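Stedo sets July release for Hustudbridge, shows first footage

Stedo has put a release window on Hustudbridge, the canal-town mystery game it first announced two years ago. The game will come out in July on PC and consoles, the studio said on December 15, 2025, alongside a trailer that runs just under three minutes and gives the first proper look at how it plays.

Until now, all anyone had seen of Hustudbridge was a logo, a handful of concept paintings and a short piece of piano music. The new trailer is made up almost entirely of in-game footage. It opens on a barge coming into a lock at night, then moves through the town's market, a flooded chapel and the upper floors of a closed hotel. There is no combat in it, and the studio says there is none in the game.

Players take the role of Ines Mallmont, a surveyor sent to map the town before a new dam is built upstream. Two days into the job her assistant goes missing, and the locals she asks all give a different account of when he was last seen. Fans of the studio's earlier work will know the Mallmont name. A character called Old Mallmont ran the ferry in Sepúlveda, Stedo's debut, and game director Covadonga Llorente confirmed that Ines is his granddaughter.

"You don't need to have played Sepúlveda," Llorente said in a post on the studio's site. "If you did, there are conversations in the second half that will mean more to you. We kept those optional on purpose."

Most of the game is spent walking, talking and measuring. Ines carries a notebook that fills in as the player takes sightings around town, and the map drawn from those sightings is the main tool for solving the case. If a witness claims to have seen a light in the hotel from the bridge, for instance, the player can go to the map and check whether the two points are in line of sight. A wrong measurement stays wrong until the player goes back and takes it again.
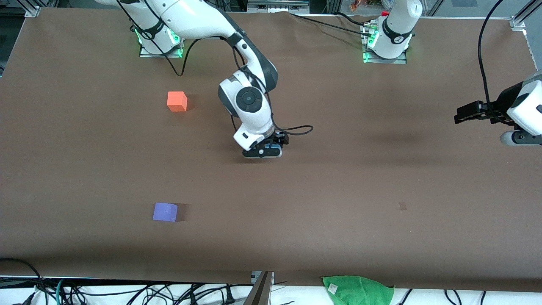 The trailer shows this at work in one longer section set in the market, where Ines catches a stallholder in a lie about a locked gate. It also shows the day and night cycle, which was not in the original announcement. Shops close, boats leave, and some people can only be found at certain hours. Lead designer Mandla Van Wyk said the town has 33 residents with full daily routines, all of whom can be questioned from the first day.

"We tried gating people behind chapters and it felt wrong," Van Wyk said. "So you can walk up to the person responsible in the first ten minutes. You just won't have anything to ask them yet."

Music is by Annunziata Fabbri, who also scored Sepúlveda. The soundtrack has 171 separate cues, many of them only a few seconds long, which are joined up as the player moves between districts. A full album is planned for the same day as the game, though Stedo has not said whether it will get a physical release.

Ines is voiced by Rocío Barrios in both the English and Spanish versions. The rest of the cast has yet to be announced. Stedo says the script is fully voiced in those two languages, with subtitles in seven more.

Hustudbridge was first expected to arrive this year. The studio moved it back last spring without giving a new window, saying only that the second half of the story needed more time. Producer Rodrigo Montoya said the delay was mostly down to the map system, which was rebuilt after early testers found they could finish the case without using it.

Testing will open up a little before launch. Stedo is inviting 700 players to a closed test on PC covering the first two in-game days, and sign-ups are open now through the studio's mailing list. Places will be drawn at random, and anyone who bought Sepúlveda directly from the studio will be entered automatically. Console players will not be able to take part, but Montoya said a public demo on all platforms is "likely" nearer to release.

Pricing has not been announced. There will be a standard edition and a boxed edition, with the box including a cloth map of the town and a printed copy of Ines's notebook with its pages left blank. Pre-orders for both will start when the demo plans are settled, according to Montoya.

Stedo also said that Sepúlveda will get a small update this week to fix a save problem on newer consoles. The patch adds 4 new lines of dialogue to the ferry scene - the studio would not say what they are about - and is free to everyone who owns the game.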